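Kitchen Hours at the Plotstead Community Center

The shared kitchen at Plotstead opens again in April after the winter break. Bookings are taken in three-hour blocks, and the first block starts at 8 a.m. The rate is 12 dollars an hour for residents, the same as last year. Groups from Trukdale and Breveler can book too, but residents get first pick until the middle of the month.

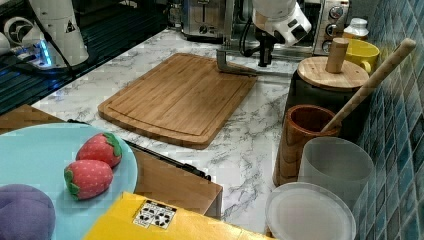 If you plan to sell what you make, you need a food handler card on file before your first booking. Kirsty Trevaskis has the forms at the front desk. A copy of your card is fine. Cards from last season are still good if they have not expired.

The Carvalho fund paid out 2,861 dollars toward kitchen costs over the past year. Of that, 757 went to the new vent hood and 164 to fixing the drain under the back sink. The rest covered gas, cleaning supplies and the yearly inspection.

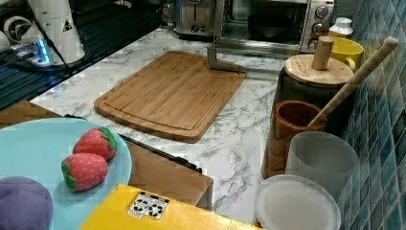 Please label anything you leave in the walk-in cooler with your name and the date. Food without a label gets thrown out at closing. Dry goods may be kept on the pantry shelves between bookings, one shelf per group, in sealed containers.

To cancel, call the desk the day before by 4 p.m. Late cancellations are charged for one hour. Keys go back in the drop box by the side door, and the last group out should turn off the gas and lock the pantry.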